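Hand gripper, ribbed pads slipping on thin stuff

jasperb
Right pad on my hand-held gripper has started creeping. Fat handles are fine. Anything thin and polished and it lets go like it's been asked a personal question. I've already cleaned the ridges and nipped up the four pivot screws. 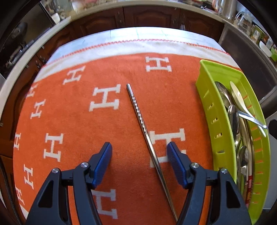 Open jaws, steel chopstick, the usual orange cloth.

Pads are the Trundinent ones, 800 cycles on them at most.

Hilde_VA
You nipped up the pivots. How much? Too tight and the linkage sticks before the pads have met properly, and then you blame the pads. Back them off and try again.

segers_m
Disagree with Hilde, as is traditional. Loose pivots let the pads meet skewed. Mine did exactly this until I threw out the screws and fitted Grinach ones. Used 2 drops of threadlock.

Hilde_VA
Threadlock on a pivot. Lovely. See you in March when you need it apart.

jasperb
Backed them off an eighth of a turn. Spoons from the green tray are no bother.

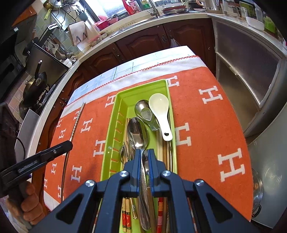

Photo: Jasper Bakker

Chopsticks still a lottery.

jomaryap
Spoon necks prove very little, they're wide. Swap the pads left to right. If the creep moves with the pad, it's the pad. Takes 5 minutes.

jasperb
It moved. Ordering a pair from Willems.

segers_m
I'd still do the screws.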